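Zeeshan Lashari talks fast and mostly about the planner. We caught him at Brerkeck in December, between runs, coffee going cold next to the keyboard.

Shirts, then. Why shirts? "They don't hold still in your model," he says. "A box, you know where the corners are. Cloth, you're guessing every step."

His software is called Sadex. It takes in the camera views, picks two grasp points, hands them to a controller named Xia. Xia does the arm motion. Two programs, one log. Lashari wrote most of the first one, Rosalie Reisinger most of the second, and they still argue over where the line goes.
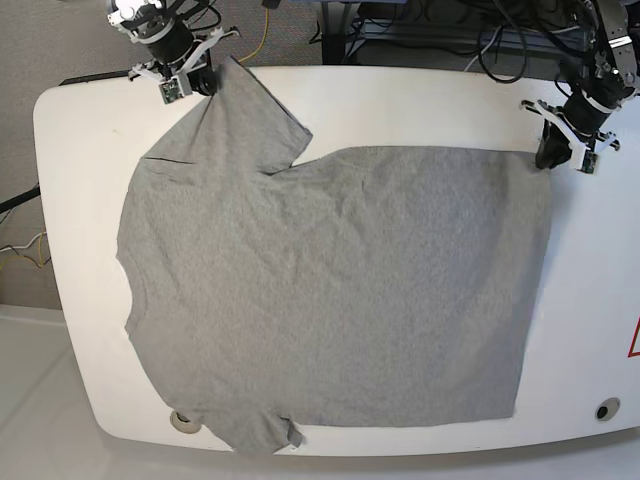
Both arms on a gray T-shirt, one gripper holding the tip of a sleeve.

"Sleeves were the worst," Reisinger says. "The planner would see one and call it a hem." The fix was dull. More labels, 2,782 of them, done by hand over 6 weeks. Then a check that throws out any grasp pair where the arms would cross.

She's less patient about timing. The old controller waited for a full plan before moving. Xia starts on the first 19 steps and takes updates as they come in. "If the plan changes we blend. If it changes alot we stop and look again."

Lashari wanted no stopping at all. Lost that one. "She was right, dont print that."

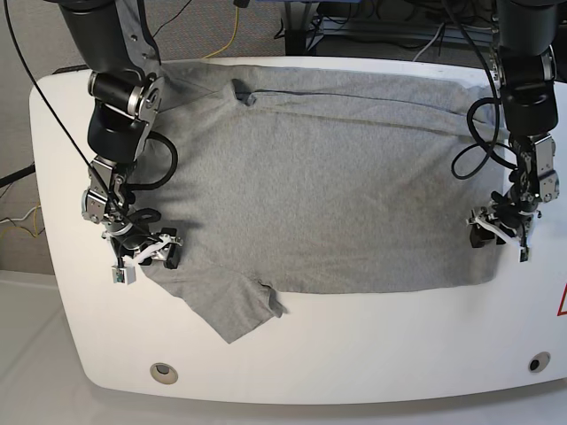
Does the planner need a new model for every garment?
The same one runs on all of them, with a short settings file for each type of clothing.

Those files are where the tooling comes in. Anitz, their replay viewer, lets you scrub through a run and see what the planner believed at each step, next to what the cameras had. Reisinger keeps it open all day. "Half my bugs are clocks. Camera says one time, arm says another, and you're grabbing at where the cloth used to be."

Next up is long sleeves, then maybe towels. Lashari thinks towels will be easy. Reisinger has a note on her monitor with his estimate on it.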